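Questions keep coming in through the form on the site, so we've gathered the most common ones in one place. If yours isn't covered, send it anyway! We love getting them, and the page grows every time somebody asks something new.

*Updated 2021-02-18*

# Te Moana Tidepool Club: Frequently Asked Questions

## Joining in

### What is the club, exactly?

We're a group of people who go down to the rocks at low tide and look at what lives there. Some of us keep careful notes, some of us take photos, and a few just like standing in cold water with good company. We started with one walk at Lemness Point in December and it went so well that we did another two weeks later, and we've kept going ever since.

### Do I need to know anything about sea life?

Nope! Plenty of members couldn't tell a limpet from a barnacle on their first walk. You'll pick up the common ones within an hour, and after that the rarer ones start jumping out at you, which is the best part. Every walk starts with a short talk on what we're likely to find at that spot.

### What does it cost?

Walks are free for members. Membership is $40 a year per household, and your first walk is free whether you join or not. The money goes toward field guides, first aid supplies and parking at Lemness Point.

### Can I bring kids?

Please do. Kids are closer to the ground and they spot things the rest of us step right over. Anyone under 12 needs a grown-up within arm's reach on the rocks. Strollers won't make it past the end of the boardwalk, so bring a carrier for babies.

### Can I bring my dog?

Not on walks, sorry. We love them, but they splash, and everything in the pool hides.

## On the day

### How do you pick the dates?

By the tide tables. We look for the lowest daylight tides and plan to be on the rocks an hour before the low point. This gives us time to follow the water out and then walk back ahead of it. It also means that start times jump around a lot — one walk might start at breakfast and the next in the middle of the afternoon — so check the calendar every time.

### Where do we meet?

At the top of the steps at Lemness Point for most walks, and in the gravel lot behind the boat ramp for the Ureo side. The Ureo walk is longer and the footing is rougher, but the pools are deeper and you have a real chance of seeing an octopus.

### How many people come?

Up to 40. We split into smaller groups once we're down there so that one pool doesn't get a crowd around it. Sign up on the calendar page, and please take your name off if you can't make it. There's usually a waiting list in summer.

### What should I wear?

Old sneakers or rubber boots with a good tread. Flip-flops are a no, and so are bare feet. Wear layers on top, since it's always windier on the point than it is in the parking lot, and bring dry socks for the ride home. You will want those socks more than you can imagine right now.

### What should I bring?

- Water and a snack
- A hat and sunscreen, even when it's cloudy
- A small hand lens if you have one
- A bucket, if you'd like to do the water temperature and salt readings with us

### What kind of bucket?

Any clean one that has never held soap, paint or bait. A folding bucket is really nice to have because it goes flat in a backpack and leaves your hands free on the steps. Go for a light color inside if you can find one. Tiny shrimp are almost see-through and they vanish against a dark bottom.

Rinse it with fresh water when you get home and let it dry standing open. If you fold it up damp, the creases get smelly fast.
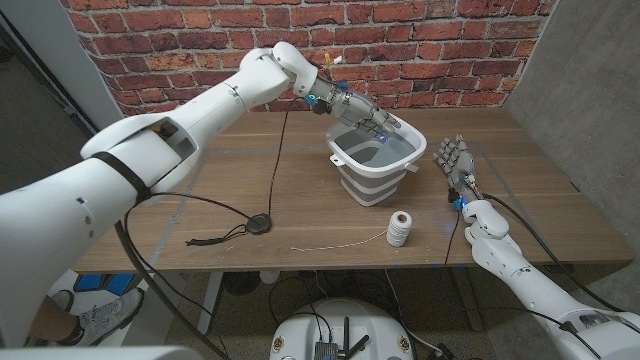 *A collapsible bucket with a white rim and gray-and-white ribbed sides.*

### Can I put animals in my bucket?

For a minute or two, in seawater from the same pool, one animal at a time, and only if your group leader says okay. Then it goes back right where you found it. Limpets, anemones and anything else that's holding on to the rock should stay put. Pulling them loose can kill them.

### May I take shells home?

We ask people not to. An empty shell is a home for the next hermit crab that comes along, and hermit crabs are very picky about houses. Take a picture!

### What if it rains?

We go in light rain, and it can be wonderful, with everything out and moving. We cancel for lightning, high surf or strong onshore wind. You'll get an email at least two hours ahead.

## Our records

### What happens to the counts?

They go into the Judus log, our shared spreadsheet, named after the big flat rock where we did our first survey. It has 3,488 entries so far, and any member can read it or add to it.

### How do I add a sighting?

Fill in the date, the spot, the animal and how sure you are. "Small brown crab, not sure" is a perfectly good entry. A photo helps a lot, and so does something for scale, like a coin or your fingertip.

### Can I use the log for a school project?

Yes, and please send us what you make! Just say where the numbers came from.

### I found something weird. Who do I tell?

Us, right away, through the form. Leave it where it is, take a few photos from different angles and note which pool you were at. Weird finds make our whole week.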